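中古のぬいぐるみを袋詰めして再配布　市民団体「クルナテル」が受け付け開始

家庭で使わなくなったぬいぐるみや小物を集め、必要とする家庭や施設に届ける活動が、今年も始まった。主催するのは市内の市民団体クルナテル(Curnater)で、受け付けは1月末まで続く。

集まった品は、駅北側の集会室で仕分けされる。月曜の午前には、代表のオアナ・ドブレさんら数人がテーブルを囲み、ぬいぐるみを一つずつ袋に入れる作業にあたった。袋に入れる前に縫い目のほつれや汚れを確かめ、直せるものは別の箱に回す。昨年は3000点が寄せられ、そのうち900点がぬいぐるみだった。

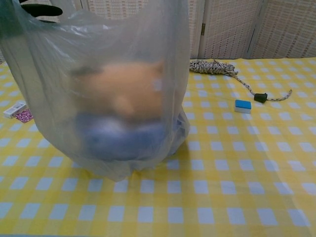
半透明の袋に入ったぬいぐるみ。右はひも類

袋は1体につき1枚を使う。以前は大きな段ボール箱にまとめて入れていたが、保管中にほこりがつくという指摘が受け取り先からあり、昨年から個別の袋に切り替えた。中の色や大きさがおおよそ分かるよう、透ける素材を選んでいる。袋の口を閉じたあと、大きさ別に棚へ並べる。

ひもや文房具などの小物も受け付けている。細かい品は混ざりやすく、仕分けに時間がかかるため、種類ごとに分けて持ち込んでほしいという。仕分けを担当するトライアン・フサールさんは「ひもは束ねてあると助かる。ほどくだけで午前中が終わってしまう日もある」と話した。

配布先は市内と近隣の21カ所。保育施設のほか、引っ越して間もない家庭の相談窓口も含まれる。今年は新たに隣町のプネロ地区にも届ける予定で、運搬はエカテリーナ・ドゥミトレスクさんが受け持つ。1回目の便は2月に出る。

受け付けは平日の午前10時から午後4時まで。ぬいぐるみは洗濯して完全に乾かしたものに限る。電池で動くもの、においの強いもの、両手で抱えきれない大きさのものは引き取れない。持ち込みの際の予約は不要だが、品数が多い場合は事前に電話で知らせてほしいとしている。

袋詰めの手伝いも募っている。作業は1回2時間で、道具は会場にそろっている。中学生以上なら誰でも参加でき、小学生は保護者の同伴が必要。希望者は集会室の入り口にある用紙に名前と連絡先を書き、備え付けの箱に入れる。交通費は出ない。

このほか、袋や棚札の購入にあてる寄付を一口2000円で受け付けている。問い合わせは平日の受付時間内に集会室の窓口へ。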